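Visiting the Skenport open day with my dad, what will we see?

Asked in Days Out and Events, 2 answers

My dad is 79 and wants to go to the robot open day at Skenport in September. The leaflet only says "household tidying demonstration, Lesgate building". Is it a proper demonstration or a film? Can you sit down? He can't stand for more than 20 minutes.

Answer from Ayanda Oosthuizen

I went last year and it was a proper demonstration. They have a sitting room set up on the ground floor and the robot does jobs in it while one of the staff talks. When I was there the job was plastic bags. It is slow, so don't expect a show. There are benches along one wall but they fill up, and the morning session was quieter than the one at 2. Parking is at the Obura end, then a walk of around 800 metres, so drop him at the door first if you can. The tea was fine.

You can bring a folding stool, I saw several. Ask at the desk for the large print sheet if he would like something to read.

What the job looks like from the gripper, with a light blue bag in both: 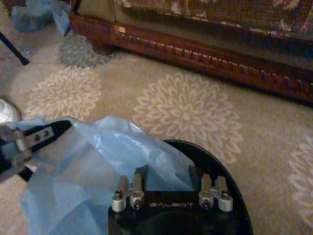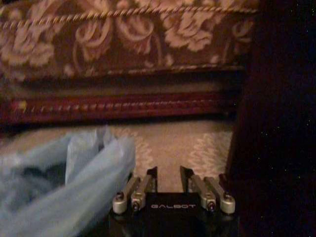 Questions are taken at the end and they don't rush people. My mother asked about the price and was told it isn't for sale yet. If your dad is hard of hearing, go for the left side, near the speaker.

Answer from cosora_fan

its free but you have to book. lift was out when i went but you dont need it for the ground floor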